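The shape board is my test for the new training recipe. The simulated arm learns from 50 demos, plus corrections mixed in later. 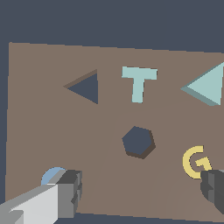 2 min read

Henrike Sauerland suggested weighting the corrections by how far the arm had drifted. I tried it on the Quiroga build — one line changed.

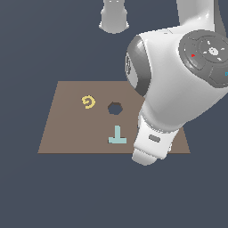

Out of 1,126 runs, 367 still failed, mostly on rotation. The plain version did worse.
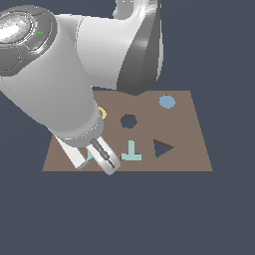
Brelbridge, Aug 18, 2023

I'm rerunning it with new seeds tonight.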